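About the Robotics Club at Ostton

The Ostton School Robotics Club is a student program open to all grades at the upper school. It was established to give students regular, supervised experience in building, programming and testing robots, and it is now one of the largest clubs on campus, with 75 members and a waiting list each September.

Our Work

The club is organized into two divisions. The Dunix division prepares a team for the regional household tasks competition, in which a robot arm must operate everyday objects without help from its drivers. The Mabuza division is intended for newer members and covers basic electronics, safe use of tools and introductory programming.

Household tasks are practiced on children's play furniture. Toy appliances have doors, handles and knobs much like those of the full-size article, and they fit on a table within reach of the arm. Students plan each movement on paper, write the program, and record the result of every trial in the division log. A task is entered for competition only after the team has logged 200 trials.
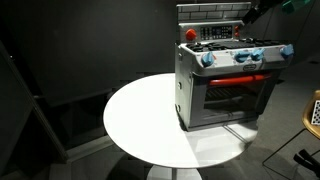

The play stove on the practice table, with the robot arm behind it.

Members of the Dunix division are assigned to one of three groups: motion, vision or records. Assignments change at midyear so that each student gains experience in more than one area. The oven door is the first task given to new members of the motion group. Knobs are introduced later in the year, as turning them calls for finer control of the wrist.

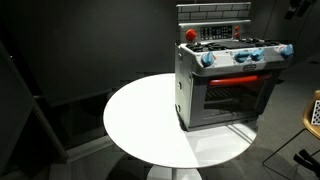
The vision group is responsible for calibration and for the computer's estimate of where each object stands on the table. Its members check that estimate at the start of every session and again whenever an object has been moved. Changes to the shared program must be reviewed by a second student before they are used on the arm.

Meetings and Membership

The full club meets on Monday after the last class period. Division sessions are arranged separately and are posted outside the workshop. Students must be at least 14 to work with the arm; younger members take part in the Mabuza division and may attend Dunix sessions as observers. No previous experience is required. Safety training is held at the beginning of each semester and must be completed before a student enters the practice area.

Families are invited to the Zomano Open Evening in the spring, when both divisions present their work and visitors may speak with the student teams.

Comments (3)

Is there a fee for the Mabuza division? My daughter would like to join but I could not find it on the page.

We had that same play kitchen at home for years. Glad to see one being put to good use! Enjoyed the Open Evening very much.

Does the safety training carry over if you did it last semester, or do returning members have to take it again?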